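On July 24, 2022, Theresia Danzer wrote:

> Has anyone on the list kept a rain butt going through a dry spell? Ours holds 36 gallons and was empty by breakfast. The man at Plustholm says to link 2 together.

Theresia,

Linking them works, in the sense that you will then have two empty butts. I did it in April with a Binditen connector and a good deal of swearing. Put the joining pipe low down, or the second one only fills when the first is nearly full. 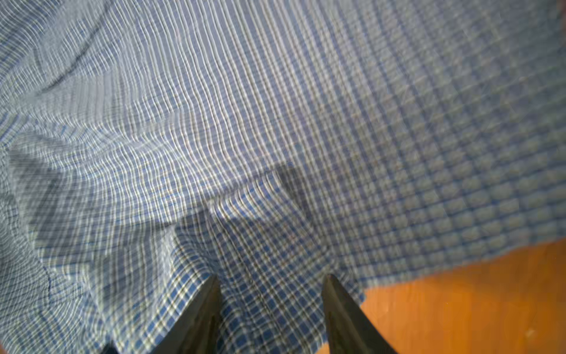 What helped more was mulch. I put 3 inches of bark round the beans and now water them every other evening, which leaves me free to worry about the courgettes. Our meter has gone up by 1,287 litres since I last looked, so I've stopped looking.

Do clean the gutter before it rains, should it ever. Mine had a small meadow in it.

I still have a spare Ovach tap if you want it. It drips, but only on the left.

Polishchuk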